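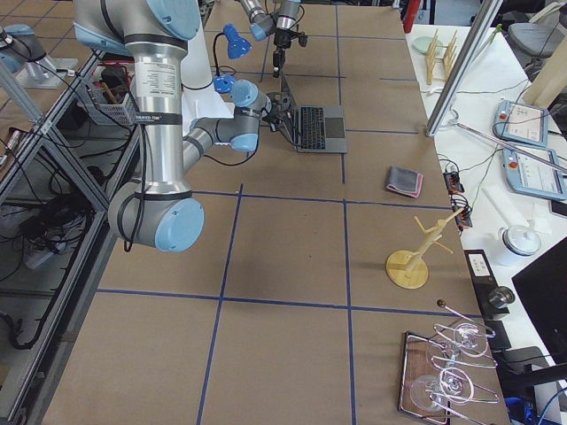

Slide 1. Mug tree and wire glass rack on a covered worktable.

Speaker notes: Storage and Drying Stands for Shared Kitchens
Presenter: Solange Bragança, Household Goods Program, Remum

Opening

Good morning, and welcome. My remarks this morning concern two familiar items of tableware storage: the mug tree and the wire rack for stemware. Both appear on the opening slide. They are found in a great many homes and staff kitchens, and they are usually chosen with little thought for the space they occupy or the pieces they must carry.

[Pause. Leave the first slide up through the next section.]

The mug tree

Please look first at the light wooden stand. It has a round base and a slanted central post, with short pegs set at angles. The Assunção guide, which many of you received with your registration papers, treats the upright post as standard. We ask members to consider the slanted form as well.

Three points should be made to the audience.
A slanted post shifts the load to one side. Mugs should be hung on opposite sides in turn.
Short pegs suit mugs with open handles. Thick stoneware handles should be tried before purchase.
Wood should be wiped dry after washing. It should not be left standing in water.

The wire rack

Move to the chrome rack at the lower right of the slide. It is formed of curved loops, and the two clear wine glasses are lying on their sides within the coils. The rack stands on a dark rectangular tray with a wooden floor.

Storing a glass on its side keeps weight off the rim. It also requires more width than hanging the same glass by its foot, and this is the question most often raised by facilities managers. At Grurko, the staff kitchen has a counter 70 inches long, shared by two departments. A rack of this type was accepted there only after the toaster was moved to another surface.

A tray beneath the rack is recommended. It allows the rack to be carried as one piece, and it protects the counter from scratches. Glasses should be taken out before the tray is lifted.

[If asked about dishwashers: refer to the manufacturer's instructions for the rack in question. Do not give general advice.]

The surface

Members may wish to note the brown cardboard covering the table, marked off in panels with blue tape. A covering of this kind is inexpensive and easily replaced. For permanent use in a kitchen, Remum recommends a washable mat. A small folded cloth should be kept within reach for drying stems and pegs.

Purchasing

The Runby order for member kitchens has a ceiling of $4000. Requests should state the counter length, the number of mugs and glasses in regular use, and the name of the person responsible for the kitchen. Requests received after December will be carried into the next order.

[Hand out the request form at this point. Spare copies are in the folder at the registration desk.]

Questions will be taken until 11:30 a.m. Members with questions about an existing order should speak with Ms. Bragança after the session.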